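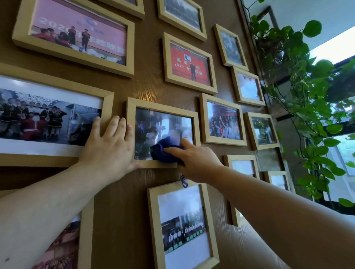
图 1 擦拭相框玻璃，头部视角。左手按住墙面与相框边缘，右手持深蓝色布。

Wirkholm 墙面擦拭子集：故障说明与使用须知

本文件随 Wirkholm 数据集的墙面擦拭子集发布，内容以支撑手标签错误及其引起的一次相框坠落为主。只想知道该用哪个版本的，用 v1.2，v1.1 请停用。

一、数据内容

双手擦拭墙上悬挂物的头部视角视频，主要是相框，也有少量挂钟和镜子。全子集约 4,000 段，帧率 30。每段附以下标注：

wipe_hand：擦拭手（left / right）
support_hand：支撑手（left / right / none）
support_contact：支撑手是否接触，逐帧，0 或 1
target_id：被擦物体在该段内的编号
cloth_visible：布是否可见，逐帧

没有力传感数据。support_contact 由模型预标，再由人工抽查，不能当作受力大小使用。

二、故障经过

11 月，Nokero 实验台用 v1.1 训练的策略做相框擦拭测试。双臂机器人，右臂末端夹布，左臂负责按住相框边缘。测试墙上挂的是带玻璃的木相框，单钩悬挂。

擦到第三个相框时，左臂在右臂仍在施力的情况下离开墙面。相框先绕挂钩偏转，随后脱钩落地，玻璃碎裂。操作员按下急停，双臂停止。测试区内没有人，无人受伤。右臂夹爪外侧有一道划痕，更换指套后恢复使用。

当时左臂的动作不是通信中断造成的。日志里左臂持续收到指令，指令内容就是收回。策略在这一时刻判断不需要支撑。

三、原因

排查由 Kazue Amano 负责，结论有两条。

1. 标签错误。v1.1 的预标模型把“手掌平贴墙面、手指压在相框边上”的姿势大量判为未接触。图 1 就属于这一类姿势：左手张开，手指朝上，一侧是左边的大相框，另一侧是正在擦的相框。手没有握住任何东西，预标模型又主要靠抓握形状判断接触，所以 support_contact 写成了 0。

共有 805 段受影响，集中在相框排列较密的墙面。相框稀疏的墙面上，采集者多用手指捏住边框，标签基本正确。抽查时恰好多抽了后一种，没有发现问题。

2. 实验台缺少互锁。右臂施力时，没有条件限制左臂离开。控制程序完全信任策略输出的支撑状态。即使标签正确，策略偶尔出错也会得到同样的结果，这一条应算实验台的问题，不应由数据承担。

另有一个怀疑过但已排除的因素：玻璃反光。我们把反光明显的段单独统计过，错误比例与其余段没有可见差别。

四、v1.2 的改动

受影响的段全部人工重标 support_contact，两人独立标注，不一致处由第三人裁定。
新增字段 support_surface，取值 frame / wall / both / unknown。手同时压着墙和边框时标 both。
一只手同时碰到相邻两个相框时，target_id 只记被擦的那个，另一个写入 neighbor_id。此前这种情况标法不一。
删除 13 段，原因是手腕长时间离开画面，支撑状态无法判定。
视频文件本身没有改动，校验值与 v1.1 相同，只需重新下载标注包。

五、仍存在的问题

手臂遮挡后方相框时，被遮挡物体的编号可能中途变化。
布盖住玻璃下半部时，看不到布与边框的接触线，标注员只能按前后帧推断。
挂绳、挂钩大多不可见，数据里没有悬挂方式的标注。请不要据此推断相框能承受多大的侧向力。
擦拭手为左手的段偏少。需要左右平衡的，可以做镜像，但相框里的文字会一并反转，若模型用到文字识别请剔除这些段。
靠窗一侧的段曝光偏高，窗边小相框的内容常常看不清。

六、上机前的要求

凡用本子集训练的策略，在 Nokero 实验台上机前须满足：

标注版本不低于 v1.2，加载脚本会检查版本号，请勿跳过。
开启双臂互锁：支撑臂未报告接触时，擦拭臂不得施力；擦拭臂施力期间，支撑臂收回指令一律拒绝，并转为保持。
接触状态取自腕部力传感器，不取策略输出。
测试相框换成亚克力面板，下方铺垫。玻璃面板须另行申请。
急停由专人持有，不与记录员兼任。

互锁上线后重跑了同一组测试。旧策略仍会发出错误的收回指令，均被拒绝。用 v1.2 重新训练的策略还没有跑完全部墙面布局，密集布局的结果出来后补在这里。

七、隐私

墙上的照片里有人脸，也有舞台背景上的文字。这些内容不是标注对象，不得用于身份识别、人脸检索或文字语料。对外发布的版本须先对相框内部做模糊处理，处理脚本在 tools/blur_frames 目录下。模糊会影响玻璃边缘附近的像素，训练和评测请使用同一种处理方式，不要混用。

八、目录

video/ 视频
labels_v1.2/ 当前标注
labels_v1.1/ 旧标注，仅供对照
relabel_log.csv 重标记录，含段号、原值、新值、裁定人代号
tools/ 版本检查、模糊处理、镜像脚本

九、反馈

标签问题请在 Destumeck 内部仓库提单，标题写段号和帧范围，附上你认为正确的取值。机器人碰撞、坠物、夹伤等情况不走提单，先停机，再直接通知实验台当班人员，原始日志保留，不要重启控制器。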